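Table Tops, May – gallery

Quick one this month. Theme was stuff left out on tables, nothing arranged, nothing styled. Just whatever was there when you walked past. Rangi Ashby picked it, blame Rangi. We had more entries than usual and not much time so the notes are short. Some people sent a paragraph, some sent three words. I've cut the paragraphs.

Prints go up at Harnitz at the end of the month, same wall as last time, by the stairs. Bring your own hooks if you can, we are always short.

Yaroslav Semeniuk – Radio and bread
Kitchen table, early. Radio was his grandfather's, an old Onyshchenko, still works on one station. Bread was gone by eight. Yaroslav shot this with the window behind him and no other light.

Hortensia Quiroga – Sewing, halfway
Pins, chalk, one sleeve. She says the other sleeve took till June last year so don't ask. Nice soft greys in the print, the screen version doesnt do it justice.

Leobardo Valdovinos – Receipts
A whole shoebox tipped out. 122 of them, he counted, it was for his taxes. Printed big this would be great – we'll see what the budget says.

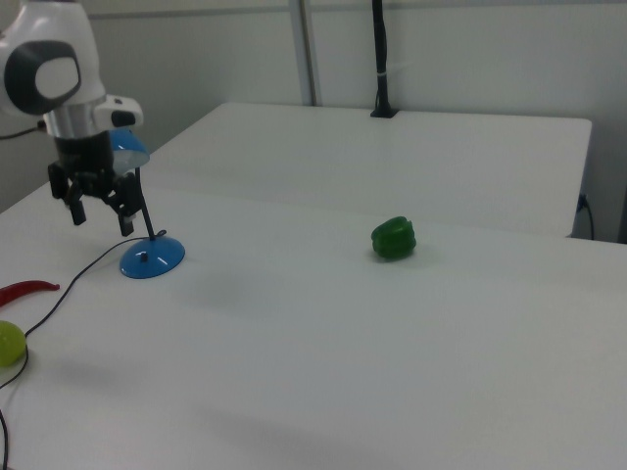
Chih-ming Tsang

Pepper and blue lamp. White table, green bell pepper on its side, lots of room left around it. Love that it gets the middle all to itself. The red chili is over at the left, only part of it, and the round yellow-green thing below – tennis ball or fruit, we argued, Chih-ming won't say. Cord going round the ball is my favorite bit. Shiny blue base on the lamp too, little white highlights. Going up second from the left.

Rangi Ashby – Jigsaw, week two
1,000 pieces, sky not started. Cat hair on the lower corner, left in on purpose. Rangi wants it hung low so kids can see it.

Yaroslav Semeniuk – Keys
His second one. Hall table, keys, a bus ticket, a glove. Bit dark at the bottom but the glove holds it togehter.

Hortensia Quiroga – After lunch
Plates stacked, one fork on the cloth. Taken at 3 in the afternoon, good low sun. She nearly didn't send it.

That's the lot. If your title is wrong tell me before the labels get printed, after that you're stuck with it. Paper is Prerkitz matte again, unless anyone finds something cheaper.

Next theme is doorways. Two pictures each, no more please. Send them to the usual address with your name in the file.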